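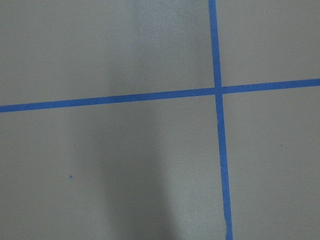
31 de março de 2023

Cheguei cedo à oficina, ainda com o café na mão, e fiquei um bom bocado só a olhar para a mesa da célula antes de ligar fosse o que fosse. Gosto desse silêncio, confesso. Depois lá me decidi e comecei pela calibração, que andava a adiar desde que trocámos o suporte do pulso.

O braço da Rikach portou-se lindamente nos primeiros movimentos, mas quando o mandei ao cruzamento das fitas azuis parou 2 milímetros ao lado. Dois milímetros parecem coisa pouca (o meu pai, carpinteiro, rir-se-ia de mim), só que para o trabalho do Grilodau é a diferença entre pegar na peça e empurrá-la pela mesa fora. Reapertei os parafusos do suporte, limpei a lente com o paninho bom e voltei a ensinar o ponto de origem com toda a paciência que tenho, e olha que hoje até tinha bastante!

A Līga Liepiņa telefonou a meio da manhã e ficámos à conversa mais tempo do que devíamos. Ela acha que as fitas nem precisam de estar em esquadria perfeita, basta que o cruzamento não saia do sítio, e fiquei mais descansada, porque a minha cruz é um bocadinho torta e eu já me estava a ver a arrancar tudo e a colar de novo. Deixei ficar. Anotei no caderno o programa 938, que é o da verificação, e corri-o 27 vezes seguidas — as últimas já com uma sanduíche na outra mão.

O desvio desapareceu, pelo menos por hoje. Falta lubrificar a junta do cotovelo e pedir à Rorkatus o cabo novo, que o atual já está um pouco vincado junto à ficha. A revisão grande fica para maio. Saí já de noite, com os dedos a cheirar a álcool de limpeza e muito bem-disposta.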